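November, late, kitchen again

Got in at 8 and the coffee machine was already being blamed for something. The goal on the board is 1,000 good demos of the fridge task before the end of the month. We have 33. Kosmas wrote the 33 himself, in very small letters, and the 1,000 in very large ones, so it looks like a price tag with a discount nobody wants.

I have spent the whole day in a kitchen without getting up from my chair. The simulator gives us a new one every time we reset: new cabinets, new floor, same fridge trouble. Today's had wood cabinets and marble counters and was a good deal nicer than mine. I caught myself pricing the drawer handles.

The task reads "open the fridge, take the thing, put the thing on the counter." I did not write it. I drive the arm with the hand controller, the software writes down every joint angle and both camera views, and later the model is supposed to learn from me how a calm and capable person gets food out of a refrigerator. I dropped a lot of food today. Those runs get tagged and kept in a folder called Hájek, after a street Zdislava used to live on, for reasons she has promised to tell me when the project is over.

The door is where I lose my time. Pull too hard and the arm ends up on the wrong side of it, pull too softly and the fingers slide off the handle and I get to start over. By mid-morning I had a way of doing it that I was proud of: wrist low, elbow out, back the whole arm off in one slow curve. Zdislava watched two runs and said I looked like I was parking a boat.

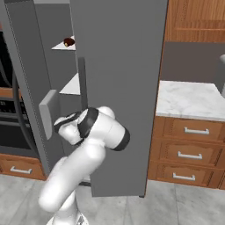
After lunch

Kosmas came by with a rule change. We may no longer pause in the middle of a demo. If I stop to think, the model learns to stop and think, minus the thinking. Last week's batch apparently taught it to open a door and then hang there, like me in front of my own fridge at midnight. He played us the clip. I felt seen.

So now it's one smooth motion or throw it out. My count went down at once. I argued for trimming the still parts by script and he said Jusanari had tried that in the spring and the arm came out twitchy. I said twitchy would be an improvement on asleep. He wrote something down, which is never good.

Also a long talk about the word "success." If the thing lands on the counter and then rolls off, is that a success? The checker says yes, as long as it touched. Zdislava says no. I say yes before four o'clock and no after it, depending on how many I still need. We settled on two seconds at rest, and I had to go back through the morning's runs and take 2 of them out. Goodbye, little ones.

The other half of the afternoon went to the wrist view. The model gets that one too, so I've been making myself drive with it full screen and the wide view turned off. It's a miserable way to get around a kitchen. Everything is a gray wall until it's suddenly a different gray wall. I went for the handle once and closed on air with total confidence. But I do think the runs are better for it. When I can only see what the hand sees, I slow down in the right places, and I quit making those big clever swings that make sense only from across the room.

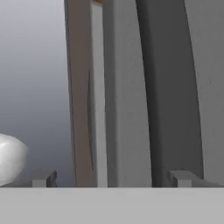 Wrist view. Fingers at the bottom, something white and lumpy off to the left.

I sent that one to Zdislava and asked her what she would label it. She wrote back "weather."

Things to do before I forget them:
Ask whether the Fliltedard controller can be set less touchy on the wrist twist. My thumb is sore.
Rename the afternoon files. I typed "frigde" at one o'clock and the script has copied it faithfully ever since.
Find out who has the Ellilham headset and whether they would like to give it back.
More starts with the door already open. Nearly all of mine begin with it shut and I'd bet the model has no idea what to do with good luck.

Went home at seven. Opened the fridge in one smooth motion, no pause, took out the mustard, held it on the counter for two seconds. There was nothing to put it on.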